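About Heltcombe Textile Care

17 Sep 2020
By Lawal Ekpo

Heltcombe processes linens and work clothing for small hotels, clinics and workshops. The company operates from a single plant with 14 employees and handles mixed loads, which larger laundries usually decline. Household items are accepted at the front counter on the same terms as contract work.

The plant was set up by Oluwaseun Olaniyan after several years in fabric testing. Its first contract was with Okoro, a guest house group that still sends its bedding and table linen to us. Garment work was added later, followed by a repair bench for seams, hems and zippers.

Incoming items are sorted by fiber content, color and soil level. Care labels are read by hand. Where a label is missing, a hidden part of the seam allowance is tested for colorfastness before the item is assigned to a wash program. Deep reds and dark blues are held apart from light goods until the test is complete – dye transfer is the most common cause of claims in this trade.

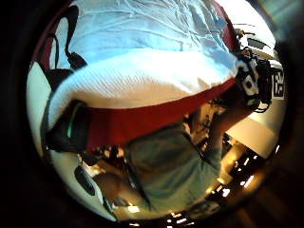
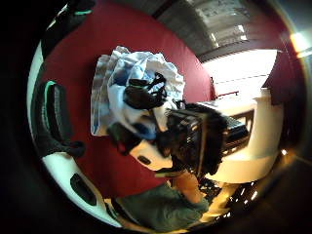
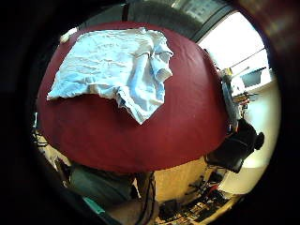
Fabrics in red, white and blue.

Water is softened on site. Standard colored loads are washed at 40 degrees Celsius, with rinse length set by the weight of the load. Ribbed and knitted goods are dried flat or at low heat to limit shrinkage. Woven cottons are tumble dried to a set moisture level and then pressed. Pressing temperature follows the most heat-sensitive fiber in a blend.

Each contract load carries a Hindix tag number from intake to dispatch. The number is matched to a written record of weight, program and any damage noted on arrival. Records are kept for 2 years and are available to the customer on request.

Repairs are quoted separately. Replacement thread and zippers are supplied by Tetik, and samples are held at the counter for color matching. We do not treat leather, fur or items with glued trim.

The plant has capacity for nearly 200 contract loads a month. New contracts are normally reviewed in February, when machine maintenance is also scheduled. Smaller orders can be brought to the counter at any time during opening hours – no account is required.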